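数学课堂小报｜七月：分数墙，我又做了一遍

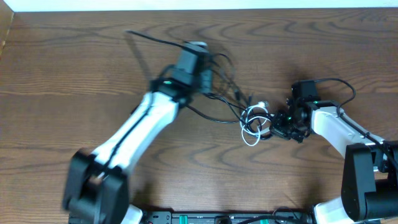
上个月收到好几封来信，都在问同一件事：孩子通分会做，题也做得对，可是一问“三分之二和四分之三哪个大”，就开始愣神，非要拿笔算完才敢说。我自己带五年级的时候也年年碰到，所以这一期就专门聊分数墙。做法不难，一张长桌、几种颜色的卡纸、一把剪刀就够了。桌子最好挑大一点的，木纹像这张一样一圈圈弯过去的也行，只是别让孩子顺着木纹去对齐纸条，弯的线会把眼睛带歪，我一般会先贴一条直直的美纹胶带当起跑线，所有纸条的左端都顶着它放。

先说纸条。我用的是 Vemley 的彩色卡纸，硬度刚好，对折几次也不起毛。整条裁成 60 厘米长，这个数是我试了好几年才定下来的：能被二、三、四、五、六整除，八等分是七厘米半，也还量得出来。以前贪方便用过 100 厘米的，结果三等分量到最后总差那么一点点，孩子们就很认真地举手告诉我“老师，三个三分之一不等于一”，唉，那节课后半截全在解释尺子的事！

整条不剪，留着当“一”。其他的每种颜色剪一种分数，二分之一、三分之一、四分之一，一直到八分之一，七分之一我通常跳过（想挑战的孩子可以自己回家剪，去年真有一个剪出来了，还拿信封装好带来给我看）。剪好以后先别写数字！让他们光拿着纸条摆一会儿，随便摆，把同色的接起来，看看几条能铺满一整条。等他们自己喊出来“四条绿的刚好”，再发笔写四分之一，印象完全不一样。

接下来就是我最喜欢的环节，叫“换零钱”。两个人一组，我报一个分数，比如二分之一，一个人把它放在桌上，另一个人要用别的颜色换出一样长的。四分之一两条可以，六分之一三条也可以，八分之一四条也可以，有人会把四分之一和八分之一混着用，千万别拦着，混着用才热闹呢。有一次一个平时不太说话的小姑娘用一条三分之一加一条六分之一换出了二分之一，同组的孩子不信，趴在桌上看了半天，最后整个班都围过去了。异分母加法那一课我还没开始讲，她已经替我讲掉一半。

玩上十几分钟，再回到开头那个问题：三分之二和四分之三，哪个大？摆两条三分之一，下面摆三条四分之一，一眼就看出来了。不过我会接着追问一句：“大多少？”这时候他们会去找能塞进那个空隙的纸条，八分之一，太长，六分之一更长，翻遍了都没有合适的。有的孩子会问能不能再剪一种，当然能啊，我等的就是这句话。剪出十二分之一，一塞，正好。通分为什么要找十二，他们这时候心里是有数的。

说说容易翻车的地方。第一是裁纸，如果让孩子自己裁，一定要留足一整节课，我头一年想着顺手就裁了，下课铃响的时候还有半个班在找自己的六分之一。第二是收纳，纸条小，容易混，我现在用 Ukwood 的分格木盒，每组一个，盒盖里面贴一张清单，交回来之前自己对一遍。每组全套配下来，按二、三、四、六这几种各剪一份，再加十二分之一的六条，一共 21 条，正好放得下；八分之一的我单独装小袋，谁用谁拿。用普通的信封或者保鲜袋也完全没问题，别为了这个特地去买。

还有位读者问低年级能不能用。我觉得二三年级可以玩简化版，只给整条、二分之一和四分之一，不写分数，用“半条”“小半条”来叫，当拼长度的游戏玩就好。孩子摆着摆着会自己发现半条里有两个小半条，到了高年级再见到这些纸条会特别亲。六年级反过来，可以加一步：把纸条遮住，只在脑子里摆，说出答案后再翻开验证。这个版本比想象中难，我自己也错过（被全班笑了好一阵）。

配套的练习单我放在 Grønli 的共享页面里了，一共 9 页，前面几页是填空和比大小，后面是空白的分数墙，可以打印出来涂色。打印的时候记得选“实际大小”，选了“适合页面”的话长度会缩，纸条就对不上了，这个问题每个月都有人来问，我干脆写在第一页最上头。单子是缩小版的，整条画成二十四厘米，横着打在普通的 A4 纸上。答案页在文件末尾，裁掉再发。

另外，之前答应过的小数版也在做了，用的是 Dirkska 那种带刻度的方格纸，目前卡在怎么让百分位不至于细得像头发丝。有试过类似做法的老师请写信告诉我，成功的失败的都想听，拍张孩子们摆到一半的桌面给我看看也很好。下一期先讲时间和钟面，手边有不走的旧挂钟的，先别扔，留着上课用。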